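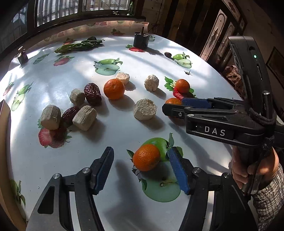

Which Part of the Plant Are We Eating?

A mandarin, a date, a bunch of greens and a chunk of root can all end up on the same table. They all come from plants, but each one is a different part of the plant.

Fruit: the part with the seeds

A mandarin is a fruit. Fruits grow from flowers, and many of them hold the seeds of the plant. The bright orange skin has tiny dimples in it. Under each dimple is a little pocket of oil. When you peel a mandarin, some of the pockets break and you can smell the oil on your fingers.

Apples are fruits too. The ones on this tablecloth, whole green ones and pale halves, are printed, so they will not get any riper.

Dates: fruit that has lost its water

Dates are the fruit of a palm tree. A fresh date is smooth and plump. As it dries, water leaves the inside and the fruit shrinks. The skin does not shrink as much, so it folds into wrinkles. The sugar stays behind, and that makes a dried date very sweet. Most dates have one long, hard seed in the middle. Take it out before you bite.

Roots: the part under the ground

The beige chunks are dried root. A root holds the plant in the soil and takes in water. Roots like these have tough threads running through them, called fibers. If you look at a cut end, it is rough and crumbly. Dried roots are hard, so cooks often soak or simmer them.

Leaves and stems

Leafy greens give us two parts at once. The leaves catch sunlight and use it to make food for the plant. The stems hold the leaves up and carry water to them. Stems are often lighter in color because they have less of the green stuff, called chlorophyll.

Try it at home

Ask a grown-up for a mandarin. Weigh it on a kitchen scale, peel it, and leave one piece on a plate in a dry place. Look at it each day for a week. Write down what happens to its size, its color and its skin.

Words to know

Fiber: a thin, tough thread in a plant
Chlorophyll: the green material in leaves

Text by Mitsuko Minami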